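Workshop notebook - Barham bench, November

Glue trials for the drawer fronts, continued from the last entry. Starting with the hide glue. 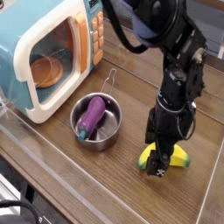

Samah Abdel Rahman read my last page and wrote in the margin that the open time I gave for the hide glue was too generous, and that on the Memmont job she had joints skin over well before she got the second clamp on. She wants the trial repeated with the parts warmed first. Fair enough. I had the shop door open for part of that run and didn't write it down.

So, repeat of trial 3, with changes.

Stock is the same cherry offcuts as before, planed the same morning, grain running the long way. Five joints per glue, edge to edge, no dowels. Parts warmed under the lamp and turned once. Glue soaked overnight in cold water and brought up slowly in the pot. I kept the lid on between joints this time. The skin that formed last time was mostly my own fault for leaving it off.

First joint: brushed one face only. Went together fine but I could see a dry stretch near the end after I rubbed it. Took it apart, wiped it and did it again with glue on both faces. Counted as a restart.

Second and third: both faces, rubbed joint, then clamped. Good squeeze-out all along. These felt right.

Fourth: waited on purpose before closing, to check Samah's point. The glue had gone stringy and dragged when I pushed the boards together. She is right about the time. I would not trust that joint on a drawer.

Fifth: same wait, but with the parts put back under the lamp during it. Closed noticeably easier. Not as good as the second and third, but it closed.

All left in clamps until Sunday. Labeled on the end grain in pencil. Don't write on the face again, the pencil got under the finish on the last set and I had to scrape it out.

White glue set done in the afternoon for comparison. Nothing much to report while gluing. It slides around more under the clamps than I like, and two of the boards crept. Cauls would fix it. The waxed ones are in the rack behind the bandsaw, and the unwaxed ones should not be in there with them. I moved them to the shelf.

Breaking the joints

Clamps off Sunday, mid-morning. Method as before: board held in the vise just below the glue line, then one firm blow with the mallet. It's crude, but all I want to know is whether the wood goes or the glue line goes.

Hide glue, joints 1, 2, 3: broke in the wood. Number 1 had a small shiny patch at one end, about where the dry stretch had been.
Hide glue, joint 4: came apart clean on the line with hardly any effort. Threw it in the stove box.
Hide glue, joint 5: mixed. Mostly wood, with a strip of bare glue down one edge.

White glue: all broke in the wood, including the two that crept.

For strength there is nothing to choose between them if the hide glue is closed in time. I still want hide glue for the Ashour chest. The old fronts were put together with it, and somebody will have to open those drawers again one day. White glue would be a nuisance to them.

Calum Nisbet looked over the pieces at lunch and asked whether a little urea in the pot would buy us more open time. I have used it once, years ago, and don't remember how much. He thinks he has the proportion in an old notebook at home. Will not guess at it. Waiting for him to bring it in.

Other things

The pot thermostat reads high. I checked it against the glass thermometer and it was off by 3 degrees. Marked the dial with tape.

Job number for the chest is 3,367. Please put it on the timber slips. Two slips came through with only "Ashour" on them, and there is an Ashour mirror in the rack as well.

Brushes: down to the last decent one. The nylon ones are no use in the hot glue, they curl.

Next: joints with old glue still in the pores. Need to cut samples from the broken drawer side before anyone tidies it away. It is on top of the timber rack with a rag tied to it - please leave it there.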